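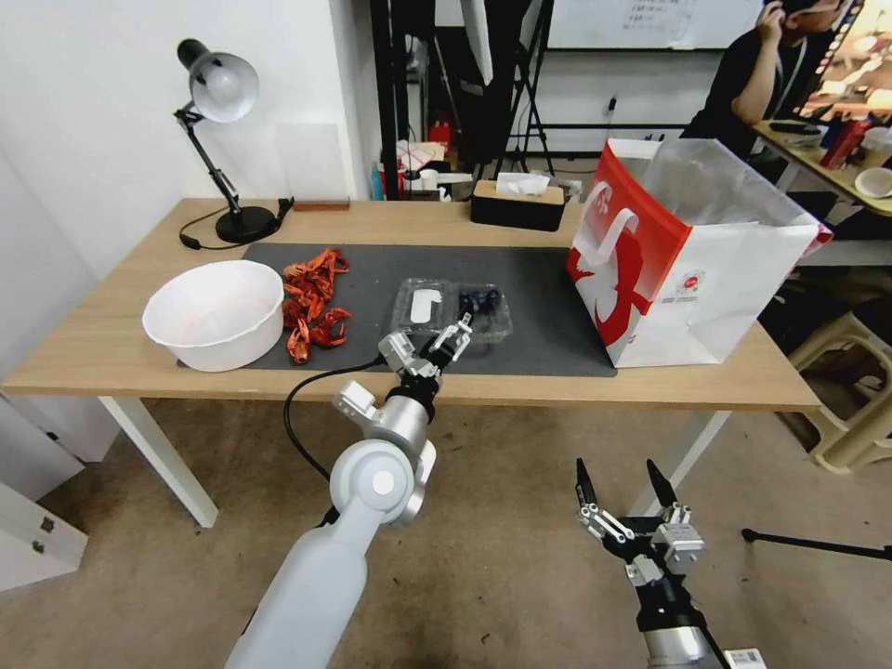
April 8, 2018

Gripper comparison, first full session with the new fingers. Padmavathi and I traded off on the leader handles and the notes, so some of the times in the log are in her shorthand (P = dropped, PP = dropped on the floor).

Setup. Two arms, both with the parallel gripper body we have had since October. The only thing that changed between runs is the fingers:

A - Bianchini blunt fingers, flat pads, the ones that came with the kit
B - Clukus tapered fingers, black, come to a point
C - Clukus tapered again, with a strip of the thin silicone stuck on the inside face

Controller is the Flurnum box, same gains for everything. I wanted to retune for the tapered set and Padmavathi talked me out of it. She was right, we would have been comparing two things at once.

Task is the crayfish one: bowl on the left of the mat, pile beside it, tray by the center. Take one crayfish off the pile, put it in the bowl, come back. Then the tray part with the left arm: reach in over the front edge, take the object out of its compartment, set it on the mat, put it back. I love this combination. The pile punishes a gripper that is too fat and the tray punishes one that comes in at a sloppy angle, and you can go through the whole thing before your wrists get tired.

Run with A. Fine on the tray, miserable on the pile. The blunt pads want to push the whole heap around before they get hold of anything. When they do close on something it is usually two shells and a claw that belongs to a third, and then the lot comes up together and falls back down. 29 tries, 7 clean picks. I counted a pick as clean only if one crayfish came up and nothing else moved more than a finger's width. Padmavathi thinks that is too strict. We left it strict.

Run with B. What a difference! Same number of tries and I stopped writing down the good ones halfway and just marked the misses, then had to go back through the recording to get the count right (will add it to the sheet, not trusting my memory). The points go down between two shells and you can feel your way - well, not feel, there is no feedback on this thing, but you can see it so much better from the head view that it comes to nearly the same. Claws are the best place to grab. The back of the shell is the worst, it is smooth and curved and the points slide off toward the tail.

The bad news about B is the tray. With so little contact at the tip, anything flat-sided turns in the grip as soon as it clears the compartment. 4 times it rotated far enough that I could not put it back without setting it down and starting over. The white one is easier than the dark blue one, I think only on account of how I come at it.

Run with C. Silicone fixes the rotation almost completely. It costs a little on the pile because the tip is thicker, and by the end of the run the strip on the right gripper had started peeling at the point. Needs real adhesive or a groove cut in the finger. Padmavathi wants to try wrapping it over the tip like a sock. I would like to see that.

Things to fix or remember:

Left arm cable. The loop at the wrist is long enough to hang down beside the forearm, and when I bring the elbow in to reach the near side of the bowl I catch myself steering around it. Shorten it, or clip it to the forearm. Not a tight clip, the wrist needs the slack when it rolls.

Left arm drifts a hair to the right after a restart. Rehome before every run. We forgot before the second half of A, so I threw that half out and did it over. The 29 above is all from the redo.

Mat is good. The gray is dark enough that the red stands out beautifully in the head camera and we got no glare off it. Keep this mat.

Closing speed: I had it at 3 on the Flurnum dial for all of this. At higher settings the tapered points snap together before you have finished deciding, and a crayfish shoots out sideways. Very funny once.

Wash the fingers between runs. Crayfish juice under the silicone is probably not helping the peeling.

Next: sock version of C if Padmavathi gets it made, and the Bevier three-jaw if the adapter plate fits our bolt pattern, which from the drawing it might not. I also want to try B on the right and C on the left, one for the pile and one for the tray. There is no rule that both hands have to match, and I am kicking myself a bit for not thinking of it while everything was still set up. Spare B fingers are in the drawer with the hex keys, bagged in pairs. Please keep them in pairs.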